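I went to the trots at Grornville again in February, mostly to see Greco go round in the fourth. He'd drawn wide over 2214 metres and I didn't fancy him much from there, but Yoon-hee Heo had driven him the last twice and knows how to sit quiet on a horse that pulls.

She let him drift back early and they went steady up front. At the bell he was still second last, three wide with no cover.

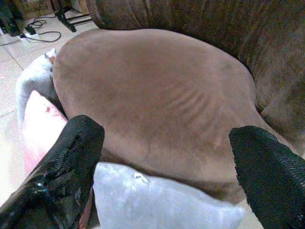 He kept coming, though, and was beaten a neck by Jokbridge, who'd had the run of the race on the rail. I'd put £20 on Greco each way, so I got a bit back.

Guangming Jiang trains the winner and has him in a better race next month. I think the longer trip will find him out. Greco would suit it more if he draws inside for once.

Floltel ran last and looked sore turning in. I'll leave her alone until she's had a break.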